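February 2022

Lime mortar samples, Landeg job. Carrying on from Bleddyn's page, which stops mid table, so I'm redoing the table at the back.

Damp in the workshop again, heater on all morning. Tea things moved off the bench so we can lay the boards out flat. 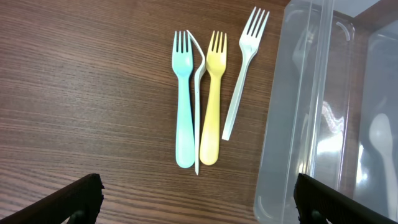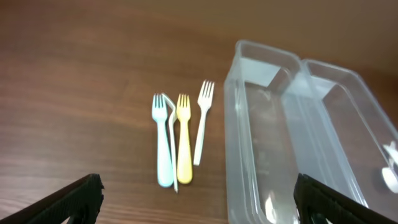 Plastic cutlery, wooden table.
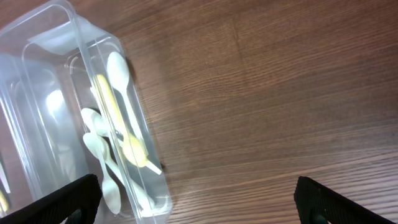
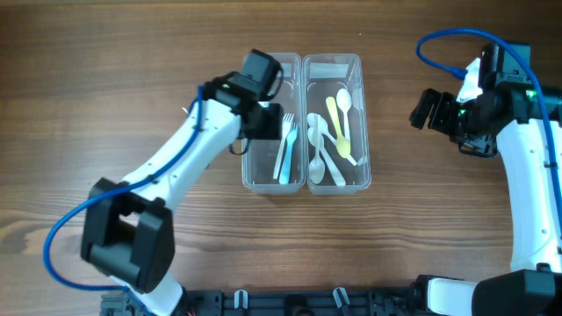 Right, the boards. Four sands tried with the same putty, one part to three by volume, all knocked up by hand. The mixer was leaving dry lumps in January and I don't trust it with anything this stiff. Nikola timed me. Slower than I thought. Arms gone.

Jondcombe sharp: lovely, grips the trowel, hardly slumps. Colour too yellow next to the old work at Landeg. Held a bit of the original against it by the door and it looks like custard.

Jondcombe washed: same again but paler and a bit meaner. Wants more lime than we gave it. Void test with water in the jug says the same thing so I believe it. Iestyn wants it done again with the sand properly dried, fair enough, it had been sat by the door.

Gulport coarse: right colour when wet, goes grey as it dries. Shell in it, which matches the old stuff. Some of the shell is big and drags a line behind the float. Sieve it? We'd lose half of what we like about it. Reda says leave the big bits in for the bottom coat and sieve for the top, try that next.

Gulport fine: no. Cracked by the second day, proper map of cracks, corner lifting. Bleddyn had marked this one "promising" on the old page. Crossed out.

So Gulport coarse, maybe cut with a bit of Jondcombe sharp to warm it up. Start with one bucket in four and see.

Trokoten. Rep left us a tub of the limewash and a sheet saying it goes over "all mineral backgrounds". Put two coats on the back half of the Gulport coarse board, one day apart. Goes on like milk, dries whiter than expected. Dusts off on a black sleeve, but so did our own wash at this age so not holding that against it. Need to see it after a month outside. Don't let anyone seal it!! Somebody sealed the last lot and it peeled like sunburn.

Cure shed. Temperature log printed and stuck in opposite. Lowest 9 overnight, which I'm happy with, much below that and we're wasting our time. Highest 11. So steady enough. Hessian was dry on two boards when I got in, rewetted, wrote my intials on the tape so you can see which. Please whoever is last out, mist them. Not the hose. Iestyn used the hose and there's a channel in the spare board you could float a boat down.

Purple test: snapped the oldest January bar and dripped the indicator on the break. Bright pink in the middle, clear rind on the outside thin as orange peel. About what you'd expect for a fat mix in a cold shed. Nia was hoping for further along. She's been told the client wants scaffolding down by Easter and I said tell them lime doesn't know when Easter is. She did not want to hear it.

Options, as talked over at the bench:
Stay with putty, go slow, leave the sheeting up longer.
Add a pozzolan. Brick dust is the obvious one, but it'll pull the colour pink and we've only just got away from custard.
Go to a weak hydraulic lime for the bottom coat only. Nikola prefers this. I don't love it on that wall, the stone is soft as cheese on the west side and I'd want to see it fail on a board first.

Reda to make up three bars of each and we'll look again when they can be handled. Nobody to decide anything on the phone with the client before then, me included.

Sample bag from the Landeg north wall is number 2271. It was in the wrong drawer, in with the slate offcuts. Dissolved a lump in acid in the sink (window open, goggles, yes). Fizzed hard then settled. What's left is mostly grey sand, some black specks that could be coal or kiln muck, and one hair. Hair is long and reddish, cow I think, Bleddyn says goat. Either way the old bottom coat was haired so ours should be too. We have 9 bundles of goat left from the last order. Tease it out properly this time, I was pulling felted lumps off the float all afternoon on the other job.

Rinsed the residue three times, drying on paper on the windowsill. DO NOT BIN. Will sieve it when dry and compare the grading with the Gulport coarse.

Trowels: the good pointing trowel has a chip out of the heel. Filed it back, not perfect. Small gauging trowel still missing, if it's in your van bring it back, no questions.

Putty: opened the older tub. Skin of water on top, good, underneath like cream cheese, best we've had. Used a third of it. Topped the water back up and put the lid on with a weight becuase the clip has gone. The newer tub is thin, leave it alone till spring.

Other bits
Order more hessian, fine weave.
pH strips out of date, still seem to go the right colour but order anyway.
Camera card full, boards 3 and 4 not photographed dry yet.
Ask at Jondcombe if they still do the redder sand from the far end of the pit. Iestyn swears they do. If so the whole blend question changes and I'd start again from there.

Next: blend board, sieved top coat, haired bottom coat. Boards labelled on the back in pencil, not marker, marker bleeds through when it's wet.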